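Malwood Makers Forum > Robots and Automation > Teaching by demonstration

Thread: Hand-held gripper or remote control for kitchen tidying?

kettle_and_cog wrote:
Hello all, long-time reader and very occasional poster. I've been trying to teach my arm (a second-hand Luo with the standard two-jaw hand) to clear wrappers and small packets off a worktop and drop them in a tub. I began with remote control, sitting at the table with the little leader arm and watching the follower do what I did, and I have 137 demonstrations that way. I'm not very proud of them. I overshoot, I hover, I go in for a wrapper, miss it, back off and go in again, and the arm has learned to do all of that beautifully!

So I'm now wondering about switching to the hand-held sort, where you carry the gripper about yourself and squeeze it, and the arm learns from the camera on it. Has anybody here done both for the same job? I'd love to know whether the hand-held ones carry over to the arm as well as people claim, or whether I should just get better at driving the thing. My software is Brorkimetti, if that matters, and it takes either kind of recording.

saltmarsh_tim wrote:
Welcome, and what a good question to bring. I've done both, and for soft rubbish I would go hand-held every time. You feel the wrapper give when you close on it, and you stop squeezing at the right moment without having to think. Over remote control I was forever crushing things or letting them slip, and I'd been practising for months.

The other thing is speed. I could do 70 pick-ups in an evening by hand and still have time to wash up. With the leader arm I was lucky to manage a quarter of that before my shoulder complained.

My counter on a typical evening, so you can see the sort of muddle I work in: 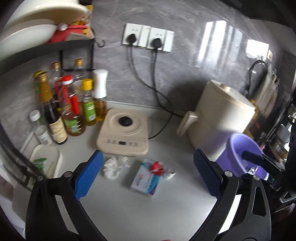 Wrappers and the little white-and-blue box, jaws wide open. Hob behind, lavender bucket on the right.

I leave the sauce bottles and the air fryer out because the arm is going to have to live with them. My first batch was done on a bare table and the policy was lost the moment it saw a kitchen, poor thing. It would set off towards anything shiny.

plumduff wrote:
I'm going to be the grumpy one, sorry Tim! Hand-held is lovely to do and I don't dispute a word about the feel of it. But your wrist can go places the arm can't. I made a whole set for loading a drying rack, very pleased with myself, and when I came to replay them almost a third asked the arm to bend in ways it has no joints for. Everything I record by remote control is something the arm has, by definition, already done.

Also, looking at Tim's photo, I'd be nervous about those black cables looping across the counter. A person steers round them without noticing. If you never show the arm a near thing with a cable and how to back away from it, I don't see how it's supposed to know.

saltmarsh_tim wrote:
Fair points both, plumduff, and the wrist one bit me as well in the early days. What cured it was standing where the arm stands. I put a strip of tape on the floor, kept my feet behind it and my elbow tucked in, and did every pick from there. It feels daft for ten minutes and then you forget you're doing it.

The cables I take your word on. I've been working around them by habit, and I haven't a single recording where I get close to one on purpose.

ondach_fan wrote:
Can I ask about those blue pads? I use the Ondach pads on my arm, which are smooth, and I had no end of bother because my hand-held gripper had ridged ones. The hand-held would pick up a flat wrapper by the very edge and the arm just slid off it. If the two ends don't match you're teaching the robot to do something with fingers it hasn't got. Kettle, whatever you choose, please put the same pads on both!

saltmarsh_tim wrote:
Same pads on both here, textured side inwards. I swap them as a set when they get greasy, which in a kitchen is often.

kettle_and_cog wrote:
Oh, this is all so helpful, thank you. I hadn't thought about pads at all, and mine certainly won't match, so that's the first job.

A follow-up if you'll bear with me. When things are piled up, as with that red-and-white wrapper on top of the box, do you always take the top one first? I've been inconsistent. Sometimes I nudge the pile apart, sometimes I grab the lot together and hope, and I've a feeling that is half of why my arm dithers so.

plumduff wrote:
Pick one way and stick to it. Top first, then the box, then whatever is lying beside it, and the same order every time. I deleted a good chunk of my own set over exactly this last December. I had 1361 recordings and the arm got noticeably braver once the wobbly ones were gone, even though it had less to learn from.

Tim and I do agree on that much, I think.

saltmarsh_tim wrote:
We do, although I'd keep a few nudges in. Crumpled film clings to things, and if you only ever show tidy lifts the arm has no idea what to do when two pieces come up together. I do mine in batches of 12: ten plain ones and two where I've deliberately made a mess and sorted it out again. I move everything between batches too, a hand's width this way or that.

plumduff wrote:
See, I'd do those awkward ones by remote control. Let the arm itself get into the muddle, take over, and drive it out. Then the recording starts from the sort of mistake the robot really makes, and your own mistakes don't come into it. Your hands are far too clever to get stuck in the same places.

lidless_jar wrote:
Just chiming in to say I do what plumduff describes, on top of a big pile of hand-held ones, and it has worked nicely for me with socks and tea towels. Hand-held for the bulk, then let the arm have a go, and grab the leader arm whenever it looks confused. Brorkimetti lets you tag the takeovers separately, in the session menu under "corrections". Do tag them. I didn't at first, and untangling it afterwards took me the best part of a fortnight.

One small warning: check your camera sits at the same height above the jaws on both. Mine was a finger's width out, and the arm closed short of everything.

kettle_and_cog wrote:
Right, I have a plan! Matching pads, camera heights checked, tape on the floor, top one first. I'll keep the best of my remote control set and throw out the hovering, then do a good few batches by hand and save the leader arm for rescues. I'll also be doing some with a cable lying across the worktop, plumduff, and I'll go near it on purpose.

Does anyone know if the Luo hand takes the Ondach pads without drilling? The holes look close but I don't want to force them.

ondach_fan wrote:
They fit, but the screws that come with them are a touch long. Use the ones from your old pads and do them up by hand.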